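Subject: Re: Sudovbridge open day, flower handling demo

> Did anyone get to the Bollel stand in June? The programme only said
> "bouquet work, two arms". Is it worth asking Postma for the notes
> before we plan ours?

I went for the 2000 slot, the last of the evening, and stayed for 40 minutes. The material is artificial: red roses, pale blue hydrangeas and loose leaf sprigs on a white table. Each arm has its own gripper. There are fixed cameras on the table and a small one at the wrist.

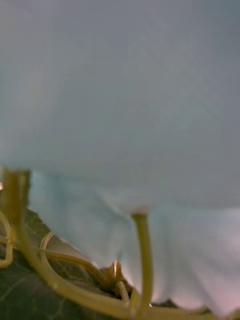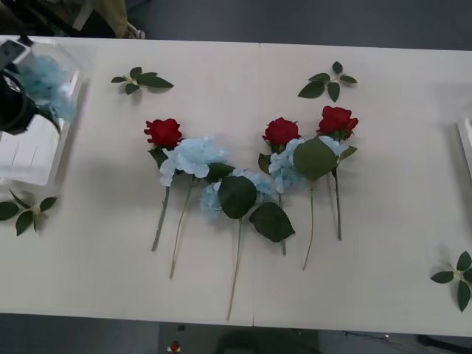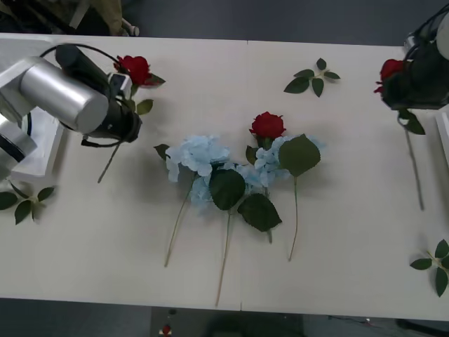
The Rasteck controller was set to 35 per cent speed throughout. I asked about grip force and was told it is one fixed value for all stems, thick or thin, which I would not copy. Leaves are the harder problem in my view: a large one lying over a bloom hides the place you want to grasp, and the overhead view does not help much with that.

Questions were taken at the end only. The handout has 3 pages, and the wiring diagram on the second is for the older mount.

So yes, ask Postma for the notes, and ask for the calibration sheet at the same time. It is a separate file and they do not send it unless it is requested.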